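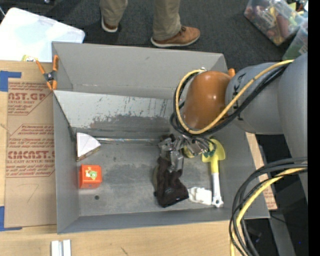
Pramanik, February

Hi all,

I promised you a proper catch-up on the sorting bench before the next lot of money goes out the door, so grab a cuppa. There's good news on spending, a bit of a grumble about lead times, and at the end a short list of things I need you to say yes or no to.

First, where we're at. The arm is bolted in, powered and reaching into the big grey bin. You'll remember the original application had us buying a purpose-built picking station from Clurkix, with its own bin, lighting and guarding. I got cold feet on that once I saw the freight quote, and we went with a plain bin on a timber bench instead, held with an ordinary spring clamp. It isn't pretty, but I can shift it a few centimetres whenever I like, and with the fancy one I'd have been ringing a technician every time.

The bin is already looking pretty second-hand. The sloping panel inside has a good collection of scratches and dark scrapes, and the floor is scuffed all over. I'd put nothing in the first budget for replacing linings, which was silly of me. I've now added a line for wear parts and I think it should stay there for the life of the project, because whatever gripper we end up with will be metal against something softer.

On to the stuff we put in the bin. I've been keeping it deliberately mixed: toys, blocks, bits of cloth, odd shapes. The toy shovel is my favourite test piece (long handle, see-through yellow blade, generally a pain), and the dark crumpled fabric is the one I'd show anyone who thinks picking things up is easy. A cube is a cube from every side. Cloth is a different shape every time you let go of it! We have 57 items in the test set now, nearly all of them from op shops and the bottom of somebody's cupboard, and the whole collection cost less than one replacement cable. If you have kids who've outgrown things, I'm not proud, send them in.

Speaking of cables. Anyone who has stood near the bench will know we have loops of black and yellow running along the arm and more of them coming down over the corner of the bin. I'd like to get that sorted properly this quarter. Furkier do a dress pack, basically a flexible sleeve with brackets that keeps the whole bundle tucked in against the arm, and their price was the best of the 2 quotes I got. The other one came from Tutine, who were lovely on the phone but wanted us to take a service contract as well. I don't think we need a contract at this stage. I'd rather have the brackets and a spare set of cables on the shelf.

Now guarding, which I know was the item you asked about last time. We've started with acrylic. There's a sheet by the bin with its brown paper still on, the cell-cast kind, and I want to use that type for the side panels. I priced polycarbonate too. It's tougher, no argument, but it costs more, and for low panels whose main job is keeping toys on the bench I'm comfortable with acrylic. The taller guard between the arm and where people stand is another matter. People do walk right up to the far side of the bench, that's just how the room works, and I don't want to skimp there. I've asked for that section to be quoted separately in the heavier material so you can see what the difference comes to.

Lead times are the grumble. The gripper fingers we'd like to try next are 20 weeks away if we order them from Clurkix. I rang twice to make sure I'd heard correctly. If we wait for the usual end-of-quarter approval we'll lose most of the winter, so I'm asking for that order to be brought forward on its own. The metal finger on there now will keep us going, but I'd like something with a softer pad to compare it with, especially for the flatter things.

The other cost I got wrong was storage. I'd allowed for one shelf. We're using clear plastic boxes on the carpet, full of whatever isn't in the bin, and they've multiplied. It's cheap, and I can see what's inside without opening the lid, but I'm stepping around them all day. A basic rack with labelled tubs would fix it. I've put it in as a small item and I'd be happy to do it out of the consumables line if you don't want to open a new one.

What we haven't spent: the lighting money is still there, all of it. The ceiling lights have been good enough so far and I'd sooner hold on to it until we know whether the new side panels throw reflections. The travel money is untouched too, and I'd be glad to see it moved over to the guard.

So, what I need from you:

Early approval for the gripper fingers from Clurkix, ahead of the quarter.

A yes to the Furkier dress pack plus one spare cable set.

Travel money moved across to guarding.

A wear parts line added, and kept.

A rack, from whichever bucket suits you.

I'll send the guard quotes through as soon as both versions are in, and the updated spreadsheet will come with them. I've coloured the changed cells this time, after the confusion with the last one (sorry about that). If anyone wants to drop by and see the bench before deciding, mornings are best. I'm usually set up and running by 9 am.

Thanks heaps for your patience with us.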